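Appliance makers should be required to publish the expected life of every replaceable part, and to print it on the same label that carries the power rating. The present practice, a single warranty term for the whole product, tells a buyer almost nothing about what the machine will cost to own.

A warranty is a financial instrument. The manufacturer sets its length by estimating how many claims will fall inside the term and what each will cost. A countertop unit sold with a two-year warranty may contain a heating element good for ten years and a hinge that starts to bind in the third. The buyer sees only the two years.

The data already exist. Door hinges, switches and seals are cycled on test rigs before a design is released. Jiditz, which supplies hinges to several small appliance brands, rates its standard part at 4,000 cycles. In a café that opens a lid forty times a day, that is 100 days of service. In a home kitchen with three openings a day, it is more than three years. Both buyers receive the same leaflet.
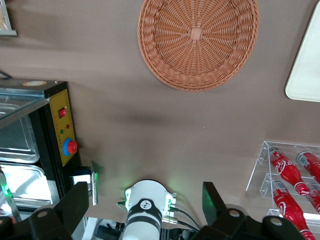

The usual objection is that ratings depend on conditions, and that a published number would invite disputes. Tire makers and lamp makers faced the same objection and now publish figures under stated test conditions. A rating does not have to predict the life of one unit. It has to allow comparison between two units tested the same way.

A second objection concerns cost. Danjuma Ezeani, who repaired commercial kitchen equipment before moving into parts supply, keeps a log of service calls. Of 1,166 calls, 1,086 were closed by replacing one component, most often a thermostat, switch or seal. Diagnosis took longer than the repair in the majority of them. A published life figure would let an owner order the likely part in advance – and would let a technician carry it on the first visit.

Wokholm and Ferreira have both begun listing part numbers in their manuals, a useful step. Neither gives a cycle rating. Clisus gives ratings for its motors but not for the switches that control them, and the switches fail first.

The rule I would support is short. Any part the owner or a technician can replace gets a rated life, a test method and a part number. Parts that cannot be replaced are listed as such – on the outside of the box, where the buyer can read it before paying.

Contact the editor | Copyright, all rights reserved | Back to top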